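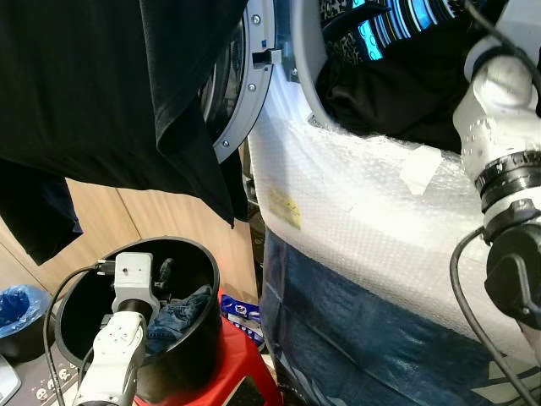
I have been meaning to write up the Brophy open day for ages, and my sister keeps asking about it, so let me get it down before I forget which building was which.

Brophy is the old wool mill on the river at Brukness. They make blankets mostly, plus a heavy sock yarn that knitters drive a long way for, and a few years ago they took over the dye house next door that used to belong to Birnholm. Normally you can only get into the shop at the front. But once a year they throw the gates open and let people wander through the whole works, and this year it was Saturday, 10/07/2021. I'd missed it every single time before, so I bought my ticket back in January when they first announced the date and then worried for months that it would get called off.

It didn't! We got there just before the gates opened and there was already a line down to the bridge. Parking is in the field behind the church, and it was soft after all the rain, so wear boots if you go. The man in front of me had white sneakers on, poor guy.

You start in the sorting barn, where the fleeces come in. I thought I knew what a fleece smelled like and I did not. It's a warm, greasy, barny smell that gets right into your hair (I could still smell it on my pillow that night). They let you stick your hands into the bales, and after a minute your fingers are as soft as anything from the lanolin. The woman doing the talk could tell which end of the sheep a handful came from without looking at it. She had us all try and I got every one wrong.

Then it's up a steep set of stairs to the carding room. The big carding machine was built in Rudholm and shipped over in crates, and it has its number stamped on a brass plate, 1,611, which everybody was taking pictures of for some reason, so I did too. Mine came out blurry. When they switched it on the floor started shaking and a little boy next to me burst into tears, then refused to leave when his dad tried to carry him out. I could have stayed there all day myself. The wool goes in one end looking like something you pulled out of a drain and comes off the last roller like mist.

The spinning room is next and it is LOUD. They hand you foam earplugs at the door. There are 14 looms in the weaving shed beyond it, though only half of them were running, and I'm told that's normal for a weekend. I liked the patterns taped up on the wall by each one, with pencil notes all over them. One just said "NO MORE GREEN" underlined.

My favorite part was the finishing room, and I didn't expect that at all. When the cloth comes off the loom it's stiff and kind of scratchy, a bit like a burlap sack, and you'd never want it on your bed. Then they wash it. It gets soaped and pounded and rinsed and it comes out thick and soft, and it shrinks a whole lot on the way. They had a before and an after laid out on a table so you could feel both. I must have gone back and forth between those two squares ten times. Their wash water comes straight off the hill and has hardly any minerals in it, and they swear that's why the blankets feel the way they do. Rudholm water is hard, apparently, and you should hear how they talk about Rudholm blankets.

They also had a talk on washing wool at home, out in the yard on hay bales. I went in thinking I was pretty good at laundry, and I came out a sinner. Here's what I scribbled on the back of my ticket:

Cool water, and keep it the same temperature from start to finish. It's the jump from warm to cold that felts things.
Use half the soap you think you need.
If you have a front loader with a real wool cycle, use it and stop feeling guilty. Hand washing in the tub with a lot of squeezing is often rougher.
Don't stuff the drum. One blanket, by itself.
Darks with darks, and the first few washes of anything black or navy on their own.
Leave the door open afterward so it can air out.
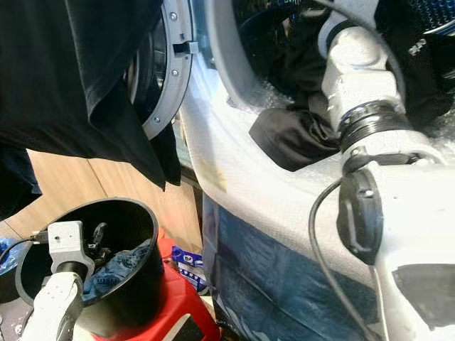 Dark load, door open. I'm learning.

Somebody asked about dryers and there was a kind of groan from the staff. The answer is no. Roll it in a towel, stand on the towel, then lay it flat. The lady behind me whispered that she'd been tumble drying hers for years and it was fine, and I'd love to see that blanket.

Lunch was soup and a roll from a tent in the yard, cash only, and they ran out of the lentil early. The pie stand by the gate had a shorter line and I think that was the better choice. There's nowhere to sit except the wall, and the wall is damp.

After lunch we did the dye house. It's still got the Birnholm name painted over the door in those tall skinny letters. Two of the vats were going, one a rusty red and the other a blue so dark it looked black until they lifted the yarn out. You have to stand behind a rope and the steam gets in your glasses. They said each big vat takes about 1,000 gallons, and I believe it - you could have gone swimming in there and come out looking like a Smurf. The recipe books go back to before the war and are kept in a glass case, with snips of yarn glued down beside every entry, some of them still really bright.

Then the shop, of course. Seconds were half price, and there was a bit of elbowing around the bin. I came away with 2 skeins of the sock yarn in that near-black blue and one seconds blanket with a wobbly stripe down one side that I can't find anymore unless I hunt for it. My husband carried the bag and didn't say a word about the total.

A few things if you're thinking of going next time. Get the early ticket, the stairs get jammed by noon. Strollers can't go up to the carding room, and there's no elevator. Bathrooms are behind the dye house and there are not enough of them. Dogs are okay in the yard but not inside. And bring a bag, they charge for theirs.

The blanket has had its first wash on the wool cycle and is lying flat on the spare bed. The socks are going to be for my dad if I ever turn the second heel.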